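Chapter 6
Packaging: The Silent Salesperson

In this chapter
What a package is asked to do
Why shelf position changes the design
Color, shape and the promise of flavor
Required print and where it ends up

The town of Serkdale has one large supermarket, and the supermarket has one aisle that everyone complains about. It holds drinks. A shopper who comes in thirsty has to walk past 26 feet of juice, tea, water, and water that has been introduced to a fruit, and most shoppers manage it in less time than it takes to read this paragraph. In those few seconds every product in the aisle is making a sales pitch. Almost all of the pitches fail.

Chapter 5 dealt with price, a subject on which buyers at least believe themselves to be rational. Packaging is harder. Ask people whether a label influenced what they bought and they will tell you, with some dignity, that it did not. Then they will describe the product as "the green one."

When Wullska, a regional juice maker, moved its apple drink from a clear bottle to one with a full printed wrap, it changed nothing about the drink. Customers wrote in anyway. A fair number said the new recipe was sweeter. Several preferred the old recipe and wanted it back. The company, which had only ever had the one recipe, thanked them for their feedback.

We will return to Wullska at the end of the chapter, where you will be asked to decide what it should have said.

6.1 The jobs of a package

A package has to hold the product, protect it, and survive a truck. These are its physical jobs, and engineers are good at them. It also has to be recognized from across an aisle, say what is inside, and carry whatever print the law requires. These are its communication jobs, and they are usually handed out in meetings.

The trouble is that all of this shares the same few square inches. The marketing department wants a bigger picture. The legal department wants bigger type. The factory in Ernov wants everyone to stop moving the seam. What reaches the store is a treaty, and like most treaties it has a front that gets photographed and a back full of small print.
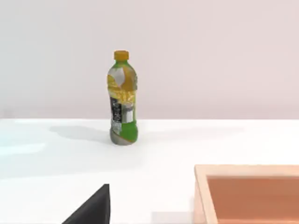
Figure 6.1 A wrapped drink bottle. Fruit-like imagery fills the upper label; small print is confined to a dark panel.

Notice how the space gets divided on any package you have at home. The part meant to be seen from 15 feet away is given color and very little else. The part meant to be read from a few inches away is given words -- often a great many of them, on the assumption that anyone who has come that close is already committed.

Key term: facing. The side of a package turned toward the shopper. A store sells facings by the shelf, and a brand with two of them looks twice as popular as a brand with one.

Before you go on, choose a kitchen cabinet and look at it from across the room. Write down every product you can identify without reading a word. Keep the list, as you will need it for Exercise 3.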